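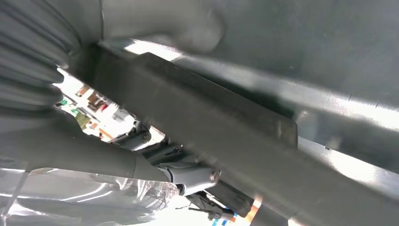
Chapter 6
What the Planner Thinks Is There

By the end of this chapter you should be able to say what a collision model is, build a passable one for an arm and its surroundings, and explain to an annoyed shop manager why the arm has refused to move. The last of these takes the most practice.

Chapter 5 left us with an arm that could work out its own joint angles. Give it a point in space and it would hand back a set of numbers, often several sets, and we congratulated ourselves. The arm we congratulated had the good fortune to live in an empty world. There was no shelf in it, no cable, no housing, and no second half of the robot for the first half to run into.

Real arms are less lucky. Look at the stretch of gray machinery that opens the chapter and try to find a shape you could write down in one line of code. The big dark block is a fair candidate, being a box with manners. The arm segment will pass for a cylinder if you forgive it the taper. After that it gets harder. There are pleated folds, angled brackets, a thin black line that may be a cable or a rod, and a sheet of crinkled clear plastic, with shop shelves in the bright gap beyond. A planner has to hold an opinion on every one of these before it can promise that a path is safe.

6.1 The Faltport stockroom

Our running problem comes from Faltport, a small chain of convenience shops that wanted its shelves filled overnight. The planning software was Satcombe, version 2, and the people who wrote it had tested it carefully in a room with white walls. On its first night in the pilot shop it was asked for 87 motions and declined 50 of them. The log gave the same reason each time: START STATE IN COLLISION. As far as the planner could tell, the arm had been built inside something.

The something was a cover. Whoever drew the model had wrapped a flexible bellows in one generous box, large enough to hold it at full stretch. With the arm folded, the box stayed at full stretch and swallowed the neighbouring link whole. The planner, asked to move a robot that was already crashing into itself, very properly did nothing.

The quick repair was to tell Satcombe to ignore collisions between those two parts. This worked splendidly until the first motion in which those two parts collided.

6.2 Three kinds of awkward

It helps to sort the things around an arm by how they misbehave.

Rigid parts keep their shape and go where the joints put them. Boxes, cylinders and capsules cover most of them, and Section 6.3 shows how to fit these without giving away half the workspace in padding.

Flexible parts change shape as the arm moves. Covers and cables belong here. We can't model them exactly in the time available, so Section 6.4 looks at bounding shapes that depend on the joint angles, using the Bennani rule for choosing how many to keep.

Badly sensed things are the ones the camera gets wrong. Clear film is the classic offender. A depth camera may see straight through it, or pick up a bright streak and report a solid object where there is only glare. A strong light behind the goods does similar damage to the shelves. Section 6.5 deals with how long the map should believe a reading like that before quietly dropping it.

6.3 Before you start

You will need the Hadico simulator from Chapter 4 and your joint solver from Chapter 5, working or nearly so. The collision server listens on port 2099. If it doesn't answer, check that you haven't left last chapter's copy running in another window, where it will be defending the port with great loyalty.

Load the stockroom file and ask for a path from the folded pose to the top shelf. The request will fail. Leave the settings alone for now, turn on the display of collision shapes, and find the two that overlap. Write down their names and the joint angles at which they first touch. We shall spend the next few pages pulling them apart, beginning with the largest box.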